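Getting tickets for a small show, and whether I'd do it again

I've been going to gigs for long enough that I remember queuing at a record shop counter for a paper ticket with a number biroed on the back. I don't miss it much. But I bought two tickets last month for a band called Gurkero, and it took up so much of an evening that I thought I'd write it down while it was still fresh.

Gurkero are a four-piece who play long, mostly instrumental songs with a lot of accordion in them. They don't tour often. The last time they came anywhere near us I had flu, and the time before that I'd never heard of them. So when the April dates went up and one of them was at the Clondine, I put the on-sale time in my phone and told my sister to keep the night free.

The Clondine used to be a dance hall. It has a sprung floor, a balcony on three sides and a bar that's too small for the room. Downstairs is standing and upstairs is seated, and the seats are the old tip-up sort with not much room for knees. I like it upstairs on the left, near the front, where you can see the keyboard player's hands. The sound is better downstairs by the mixing desk, but my back has opinions about standing for three hours.

Tickets went on sale at ten in the morning through Ekora, who seem to have taken over from whoever the venue used before. I had to make a new account, as my old one hadn't carried over. Then there was a waiting room, and after the waiting room a queue. I was number 126 in it, which sounded fine for a hall that size. It moved quickly down to the thirties and then stopped. I left the tab open and got on with some work. When I looked again it had thrown me out for being inactive.

I didn't have the patience to go back in straight away, so I left it until the evening. By then the queue had gone altogether and you could just walk in, so to speak.

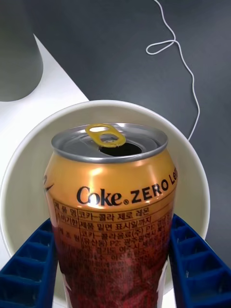 The seating plan was the next problem. On a phone it's close to useless, because the seats are tiny dots and you can't tell whether you've picked row C or row D until it's already in your basket. I moved to the laptop and that was much better. There were 17 seats left on the balcony, nearly all of them singles scattered along the back. By this point I had settled in for a long session of refreshing the page, on the theory that people's baskets time out and the seats come back. They do, as it happens. After a while a pair came up on the left side, row B, and I took them without stopping to look at the price.

I looked at the price afterwards. The tickets themselves were reasonable, in line with what I've paid for similar bands. On top of that was a booking fee for each ticket, then a handling charge for the order, then a venue levy that I'm told goes towards the roof. I don't mind the levy. The roof has leaked for years. I'd rather the rest was rolled into one figure and shown at the start, so that I know what I'm agreeing to before I've spent ten minutes typing in my address.

There was also an offer of ticket insurance, already explained at great length, and an offer of a meal at Zanetti, the Italian place two doors along from the hall. I said no to the insurance. I've never claimed on one of those in my life and I have a feeling I'd find flu wasn't covered. The meal I thought about for longer. Zanetti is good, and they're used to people needing to be out by half past seven, but the pre-show menu is the same short list it's been for years and it costs more booked through the ticket site than it does if you ring them. I rang them the next day and got a table for six o'clock.

The tickets are phone only. You can't print them at home and you can't have them posted, not even for a fee. They sit in the Ekora app with a barcode that doesn't show up until the day of the show. I understand why they do it — it makes life harder for the people who buy up a block and sell them on at double — but it means that my sister and I have to arrive together, or I have to transfer hers, and to do that she needs an account too. She has said she will get round to it. We'll be arriving together.

A few things for anyone trying for the later dates. Make the account the day before. Use a computer if you've got one. Stay on the page while you're in the queue, even if it looks stuck. And if it says there's nothing left, try again after tea, as more came up in the evening than I would have guessed from the state of it at lunchtime. The standing tickets hadn't sold out when I last looked, so if your knees are up to it you may not need any of this.

Doors are at seven and there's a support act who hasn't been announced. I've been playing the second album in the car to get my sister used to the accordion. She says she prefers the first one.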